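Neues aus der Roboter-AG: Wir spielen jetzt Schach (also, die Arme spielen)

Ihr habt im letzten Rundbrief gefragt, was aus unserem Schachprojekt geworden ist, und ich habe versprochen, diesmal ausführlicher zu schreiben. Also bitte, holt euch einen Kaffee, es ist lang geworden!
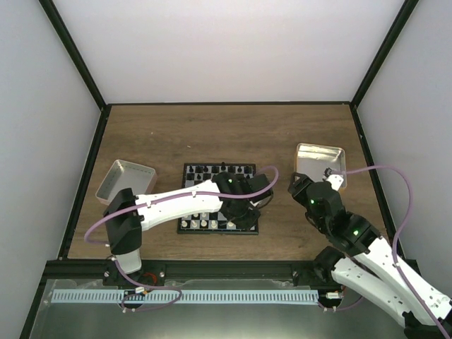 Wie wir überhaupt auf Schach gekommen sind

Zur Erinnerung für alle, die erst seit dem Sommer mitlesen: Wir sind die Roboter-AG, wir treffen uns einmal in der Woche am Nachmittag, und bis zum letzten Schuljahr haben wir vor allem Klötzchen gestapelt. Klötzchen sind toll. Klötzchen sind aber auch irgendwann langweilig, und als es um das Thema für den Wettbewerb ging, hat die halbe Gruppe gleichzeitig »Schach!« gerufen und die andere Hälfte »Kuchen verzieren«. Die Abstimmung ging knapp aus. Ich verrate nicht, wofür ich war, aber ich hätte gern mehr Streusel in meinem Leben gehabt.

Der Wettbewerb heißt Skadico-Pokal, und dort gibt es eine Klasse für zwei Arme, die sich eine Arbeitsfläche teilen. Die Aufgabe dürfen die Teams selbst wählen, sie muss nur so gebaut sein, dass beide Arme etwas Sinnvolles zu tun haben. Das ist der Haken an der Sache. Bei uns in der AG hat fast jede erste Idee darauf hinausgelaufen, dass ein Arm arbeitet und der andere höflich zuschaut.

Unser Projekt läuft intern unter dem Namen Novari. Fragt bitte nicht, was das bedeutet, es stand eines Tages auf dem Whiteboard und klang nach etwas, das schon fertig ist. Seitdem steht es auch auf allen Ordnern.

Warum ein kleines Magnetbrett

Angefangen haben wir mit einem großen Holzbrett aus dem Klassenzimmer nebenan. Schöne Figuren, schön schwer, und sie sind uns reihenweise umgefallen. Wenn der Greifer beim Loslassen auch nur ein bisschen zur Seite zuckt, liegt der Läufer da, rollt dem Springer vor die Füße und nimmt noch zwei Bauern mit. Beim dritten Nachmittag Domino haben wir auf ein magnetisches Reisebrett umgestellt. Die Figuren haften, sie stehen beim Loslassen ziemlich brav, und das Brett ist klein genug, dass beide Arme gut hinkommen.

Dafür haben wir jetzt ein anderes Problem, nämlich dass alles winzig ist! Die Felder liegen so dicht beieinander, dass die Greiferbacken auf beiden Seiten kaum Platz haben. In der Grundstellung, wenn zwei volle Reihen Schwarz und zwei volle Reihen Weiß dastehen, ist es am schlimmsten. Ein Bauer aus der vorderen Reihe geht noch, da kommt man ganz ordentlich dran. Aber holt mal einen Springer aus der hinteren Reihe heraus, ohne den Nachbarn mitzunehmen. Der König und die Dame ragen wenigstens ein Stück über die Bauern hinaus, die mag ich inzwischen am liebsten.

Und der Magnet hilft beim Abstellen, ärgert uns aber beim Abheben. Zieht man schräg, kippt die Figur im Greifer und steht am Zielfeld schief. Gerade nach oben ziehen, langsam, dann erst zur Seite. Diesen Satz habe ich in den letzten Wochen so oft gesagt, dass ihn inzwischen jemand auf einen Klebezettel geschrieben und an meine Thermoskanne geklebt hat.

Wer macht was?

Die Arbeitsteilung haben wir mehrmals umgeworfen. Im Moment sieht sie so aus: Der linke Arm ist für die Züge auf dem Brett zuständig, der rechte für alles, was geschlagen wurde. Dafür stehen neben dem Brett zwei flache Metallschalen, links eine und rechts eine. Wird eine Figur geschlagen, räumt der rechte Arm sie vom Feld und legt sie in die rechte Schale, danach erst zieht der linke nach. Die linke Schale ist für den Notfall gedacht, falls dem linken Arm etwas Falsches in den Greifer gerät und er es schnell loswerden muss. Das passiert öfter, als mir lieb ist.

Klingt einfach. War es nicht, denn natürlich wollten beide Arme anfangs zur gleichen Zeit über die Brettmitte. Jetzt gilt bei uns eine Vorfahrtsregel: Wer über dem Brett ist, hat das Brett, der andere wartet bei seiner Schale. Die Jüngeren haben dafür eine Art Staffelstab im Programm gebaut, eine einzige Variable, die hin- und hergereicht wird. Ich fand das sehr elegant und war ein bisschen neidisch, weil ich selbst schon an etwas viel Komplizierterem gesessen hatte (vier Seiten, zwei Diagramme, alles für die Tonne).

Kabel, Kabel, Kabel

Ein eigenes Kapitel haben sich die lila Kabel verdient. Wir haben sie am linken Arm mit kleinen weißen Clips geführt, und trotzdem braucht es vorne am Greifer einen großzügigen Bogen, sonst spannt es bei den Drehungen. Zu kurz ist schlecht, zu lang ist auch schlecht, denn ein hängendes Kabel fegt über ein Reisebrett wie ein Besen. Einmal hat es uns eine komplette Stellung gekostet, kurz vor einem Matt in zwei Zügen, auf das alle schon gewartet hatten. Die Stimmung könnt ihr euch vorstellen.

Seitdem gehört der Kabelcheck zum Aufbau. Jeder Arm fährt vor dem Start einmal langsam alle Ecken ab, und eine Person schaut dabei nur auf die Kabel und auf sonst nichts. Wer diese Aufgabe hat, darf dabei nicht reden. Das fällt manchen schwer — mir auch.

Üben, bis der Springer sitzt

Im Moment steuern wir noch viel von Hand und zeichnen dabei auf. Unser Ziel bis zu den Ferien sind 400 sauber aufgezeichnete Züge, und damit meine ich wirklich saubere, ohne umgefallene Nachbarn und ohne nachträgliches Zurechtrücken mit dem Finger. 100 davon sollen Schlagzüge sein, also mit beiden Armen. Die Rochade haben wir erst einmal auf die Wunschliste gesetzt. Theoretisch ist sie ein wunderbarer Fall für uns, zwei Figuren und zwei Arme, praktisch stehen sich die Greifer in dieser Ecke so sehr im Weg, dass wir sie bisher brav hintereinander ziehen.

Am Anfang dachte ich, die guten Schachspieler in der Gruppe hätten einen Vorteil. Haben sie nicht unbedingt! Die überlegen nämlich mitten in der Bewegung, ob der Zug wirklich klug ist, und dann hängt der Arm mit dem Turm in der Luft und alle warten. Deshalb spielen wir jetzt Partien nach, die vorher auf einem Zettel stehen. Einer liest vor, einer fährt, und diskutiert wird hinterher. Für die Eröffnung klappt das prima, im Mittelspiel wird doch wieder diskutiert.

Unsere längste Session hatte 60 Züge am Stück. Danach wollte keiner mehr ein Karomuster sehen, und auf dem Heimweg habe ich auf den Fliesen am Bahnhof überlegt, wo ich den Läufer abstellen würde. Das geht wieder weg, sagt man mir.

Ein Wort zum Untergrund

Mehrere von euch haben nach der Tischplatte gefragt. Ja, wir sind bei der braunen Holzmaserung geblieben, und ja, die weißen Wände ringsum sind Absicht. Vorher standen wir offen im Raum, und jedes Mal, wenn jemand mit einer bunten Jacke vorbeiging, sah es in den Aufnahmen anders aus. Mit den Wänden ist endlich Ruhe. Nur das Brett selbst rutscht noch gern. Wir probieren gerade verschiedene Antirutschmatten aus, und wer zu Hause noch einen Rest von diesem gummiartigen Zeug für Schubladen hat: immer her damit, auch kleine Stücke!

Was als Nächstes kommt

Nach den Ferien wollen wir ein Freundschaftsspiel gegen die AG von der Okeke-Gesamtschule austragen. Die haben auch zwei Arme, sortieren aber Schrauben und behaupten, das sei schwerer. Wir haben abgemacht, dass wir einen Nachmittag lang die Aufgaben tauschen. Ich fürchte mich ein wenig vor den Schrauben, aber ich freue mich sehr darauf, deren Gesichter zu sehen, wenn sie zum ersten Mal einen Springer aus der Grundreihe holen sollen.

Im November ist dann Tag der offenen Tür, und da stehen wir wieder im Itevia-Raum, hinten durch den Gang und an der Holzwerkstatt vorbei. Geplant ist, dass Besucher einen Zug ansagen dürfen und die Arme ihn ausführen. Bitte sagt gültige Züge an. Letztes Jahr bei den Klötzchen gab es ein Kind, das verlangt hat, der Turm solle nach unten gebaut werden, und wir haben bis heute keine gute Antwort darauf.

Was wir noch brauchen können: ein zweites magnetisches Brett mit Figuren als Ersatz (gern gebraucht, gern mit fehlendem Bauern, davon haben wir inzwischen Einzelstücke), Kabelclips in jeder Größe und Leute, die Partien aufschreiben können, in denen früh und viel geschlagen wird. Ruhige Stellungspartien sind bestimmt großartig, aber unser rechter Arm langweilt sich dabei fürchterlich.

Und wer einfach mal zuschauen mag: Wir fangen um 15 Uhr an, die Tür ist offen, und bis zum ersten Zug dauert es mit Kabelcheck meistens eine Weile. Kekse stehen auf dem Fensterbrett, bitte nicht über dem Brett essen.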